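The Slow Business of Drying a Towel

Cotton terry is built to hold water. The loops that stand up from the ground weave multiply the surface area of the cloth, and each loop is a bundle of fibers with narrow channels between them. Water moves into those channels by capillary action and stays there until something draws it out. A good bath towel can take up several times its own weight.

What makes the fabric useful also makes it slow to dry, and slow drying has become a matter of interest to the people who run hotels, gyms and shared laundries. Energy for drying is a large item on a laundry's utility bill. Most of that energy goes into turning liquid water to vapor, and the physics allows little room for savings at that stage. The room is elsewhere: in how the water is removed before heat is applied, and in how the cloth is presented to the air.
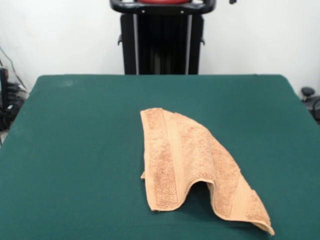

Spin first, heat second

Removing water mechanically costs far less energy than evaporating it. This is the case for faster extraction, and it is the reason commercial machines are commonly specified by the force they develop in the drum. Katia Benedetti, who manages textile testing at Skeven, has spent nine years weighing towels before and after the spin cycle. Her laboratory records the mass of each load to the gram, and the reports run to tables that few customers read past the first column.

"People buy the dryer and ignore the extractor," Benedetti said. "If the load comes out of the washer heavy, the dryer has already lost."

Her tests also show a limit. Loop pile is compressed against the drum wall during extraction, and past a certain point longer spinning removes very little additional water. What remains is held in the finest channels, and it leaves only by evaporation. In the Skeven protocol the curve flattens after five minutes. Two further minutes gave a change within the error of the scale.

Benedetti's other complaint concerns fabric softener. Many softeners deposit a thin film on the fiber, which improves the feel of the loops but can reduce the rate at which they wet. Her standard advice is to leave it out of towel loads -- a recommendation that the housekeeping staff at the Follamero, a hotel with 200 rooms, adopted in December.

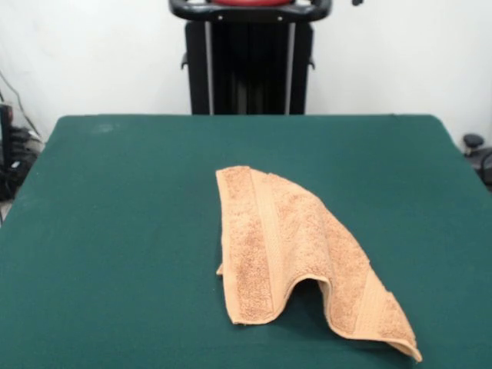

Air and geometry

Once the free water is gone, the rate of drying depends on temperature, humidity, air speed and exposed area. The last of these is the easiest to change. A towel hung in a single layer has two faces open to the room. Folded over a narrow bar, it has two inner faces pressed together, and the air between them soon approaches saturation. A towel left in a heap is worse again. The outer surface dries while the folds inside stay damp, and odor-producing bacteria have time to multiply.

Flat-woven areas behave differently from pile. The bands near the ends of many bath towels, known in the trade as dobby borders, carry no loops and hold less water per unit of area. They are usually the first parts to feel dry to the hand, which makes them a poor place to check. They can also shrink at a different rate from the pile, producing the gathered ends familiar on older towels.

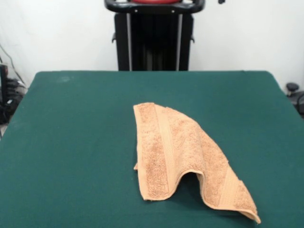 Cirillo, a mill that weaves for the hotel trade, has tried to address both problems with a lower pile and a more open ground. Its Zolo line uses shorter loops at a reduced density. Benedetti's samples took up less water overall and dried in around two-thirds of the time under the same conditions. Whether guests will accept a thinner towel is a separate question, and the mill has so far sold the line mainly to gyms.

For the household, the measures are modest. Use the highest spin speed the care label allows. Shake each towel out before it goes into the dryer or onto the line, so that the loops stand up. Leave space between items on a rack, and test for dryness in the pile near the center.

Last updated: Thursday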